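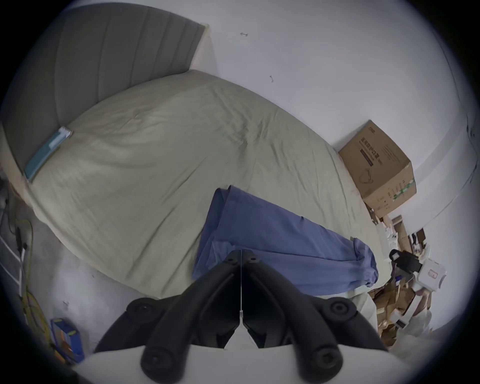 The Clilel hand gripper over a bed, fingertips at a length of blue fabric.

Clilel hand gripper - build kit, version 3

Clilel is a two-finger gripper you hold and work yourself. It is meant for people building a home robot who want to try out grasps and record them before the arm is finished. The same finger set bolts to the Baird wrist plate later on, so what you learn by hand carries over to the machine.

The design began on a bench at the shared workshop in Eltberg. Jannik Rothe drew the fingers and the body, and Rüdiger Hagedorn worked out the linkage and still checks each batch before it is packed.

What you get
Two angled fingers, black
Gripper body with round screw mounts
Linkage parts and trigger
Bag of 43 screws, 3 of them spare
Printed build sheet

You will also need a small cross-head screwdriver, a 3 mm hex key and a drop of light oil. No soldering.

Building it
Fit the linkage before the fingers. Leave the finger screws a quarter turn slack, close the grip, line up the tips, then tighten. If the tips cross, one of the linkage arms is in upside down - the flat side faces the palm. Most people finish in an evening.

Using it on cloth
Bedding and clothes are a good place to start. Come in low with the tips nearly shut, open them just above the fabric and pinch a fold. Flat cloth with no fold in it is harder, and you may need to push it sideways a little first. Thin sheets slip more than trousers or towels. The Koseo rubber tips help with this and are sold separately.

Changes in version 3
Stiffer return spring. Longer trigger. The finger mounts now take the same screw all round. Version 2 fingers fit the new body, but version 2 linkages do not.

Price and delivery
Kit: 28 euros
Koseo tips, pack of 6: 6 euros
Baird wrist plate: out of stock, next batch in August

Orders are packed in Eltberg and sent by ordinary post. Spare fingers can be ordered singly - please say left or right.

Page last changed 2/9/19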